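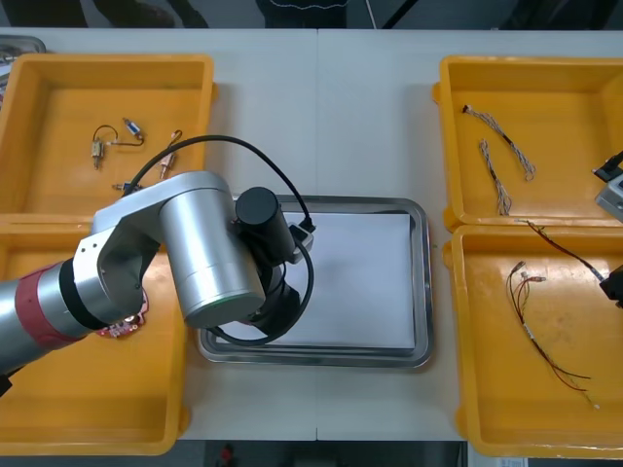
From: Dronulley list
Date: Saturday, December 18, 2021
Subject: Re: [dronulley-live] Jevon at the Benik, night two

I've read the write-up that went round after the second Benik show and I have to wonder if we were in the same building. Quoting the bit I mean, so I'm not accused of making it up:

> Easily the best I've heard them in ten years. The sound was
> crystal clear from the first note, the new songs already feel
> like classics, and the crowd sang every word. They played for
> two and a half hours and nobody sat down. If you skipped this
> tour you have missed the band at their absolute peak.

Taking it in order. I was in the stalls, left side, a dozen rows back from the desk, and for the first four songs there was no bass guitar to speak of. There was a bass player. I could see his hands going. What came out was a sort of low grey weather. It was sorted by the time they got to "Harbour Lights Again", and from then on I'd call it decent, but "crystal clear from the first note" is the kind of thing people write when they've decided on the way in.

The crowd sang every word of the second record, I'll give you that, and it was lovely when the band dropped out and left us to the last chorus. They did not sing every word of the new ones. Nobody around me knew the new ones. The fellow in front spent the whole of "Ferryman" trying to get his phone to tell him what it was called. I like "Ferryman", for what it's worth, but it has been out for five weeks. Calling it a classic is a favour to the label.

As for two and a half hours, the support finished late, Jevon walked on at ten to nine, and the house lights were up before eleven. Take off the gap before the encore, when we all stamped on the boards for what felt like a full song's length, and it's two hours at a stretch. Two hours is a perfectly good show. I don't see why it has to be made longer in the telling.

And people sat down. I sat down, during the acoustic bit. So did most of my row. The Benik has seats, and some of us have knees.

What I would like to hear more about is the merch table. A tour shirt was $60, and the "limited" double vinyl was $75, limited to 3776 copies according to the sticker. I'm old enough to remember when limited meant you might not get one. They had boxes of it stacked up behind the counter both going in and coming out. If anybody has looked at the pressing and can tell me it's a different master from the July version, I'll take back some of my grumbling. To my ears, from the two sides a mate played me, it's the same thing in a heavier sleeve.

The lights I have no complaint about. The slow amber wash over "Long Paddock" was gorgeous, and it suited the old plaster ceiling, and for once they resisted pointing anything into our eyes.

The setlist, as near as I could scribble it, minus two I didn't catch:

Opening Hours
Salt Road
Tin Roof
Ferryman
Harbour Lights Again
Long Paddock
Left at the Silo (acoustic)
Your Mother's Piano (acoustic)
Neighbours
Colour Me Gone
encore: Salt Road (reprise), The Drive Home

I may have "Tin Roof" and "Ferryman" the wrong way about. Corrections welcome, preferably from someone who wrote it down at the time and isn't copying it off the set from night one, which was different.

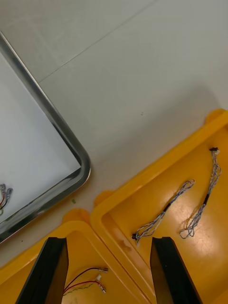

Jitaru, replying off-list and happy to be passed on, reckons I'm being hard on the sound and that it was all down to where I was. Up in the balcony the bass was fine from the start, apparently, and if anything it was the vocals that went missing under the keyboards. Also says "Neighbours" came before the acoustic pair and that I've left out "Wattle Street" entirely, which may well be one of my two.

Fair enough on the balcony. I've only been up there once and couldn't see past a pillar. But that gives us one person with no bass and one with no vocals, and neither of them was at the concert in the write-up. I'd still like to know where its author was standing.

I'll fix the running order when I've heard from a third party. And before somebody writes in to ask why I bother going, I had a good night. The reprise of "Salt Road" was the best thing I heard all year, in a year when I didn't hear much. I'd go again at the same price, in a different seat, and I'd leave the vinyl where it was.

Does anyone have a recording of night one they'd be willing to swap? Audience tape is fine. I've got the whole of the July show, a bit boomy but complete, talking and all.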